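Shop > Kitchen Linens > Gornlow Waffle Towel

Gornlow Waffle Towel, set of 4

I've been selling towels for 13 years and I still get silly about a good waffle weave. The Gornlow is the one I keep in my own kitchen (I have far too many of them, don't ask) and it's the one I push on friends when they move house.

It's all cotton, woven for us by Fuchs, and it starts out a bit stiff. Give it 2 washes before you judge it! After that it goes soft and thirsty and it'll get through a whole rack of wine glasses without leaving fluff all over them.

Every towel has a hanging loop on one corner – a proper stitched one, after a few of you wrote in about the old ones coming loose. Noel Manalo redid the pattern in January and I haven't had a complaint since.
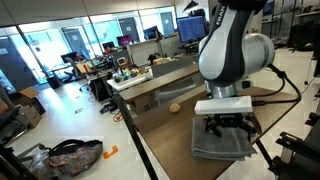 Washing and drying

Warm wash, no fabric softener please. Softener coats the cotton and then the towel just pushes water around the counter. Tumble dry on low or hang it up, whatever suits you. They shrink a little the first time, and we've cut them long to allow for it.

Colors and sets

Oatmeal, Gray and Brick. Brick bleeds a bit at first, so keep it away from your white shirts. If you'd like a mixed set, put a note in the order box and I'll sort it out – same price.

Orders go out from our Gradevau shop within 2 working days.

Contact us | © Token Kitchen Linens | Back to top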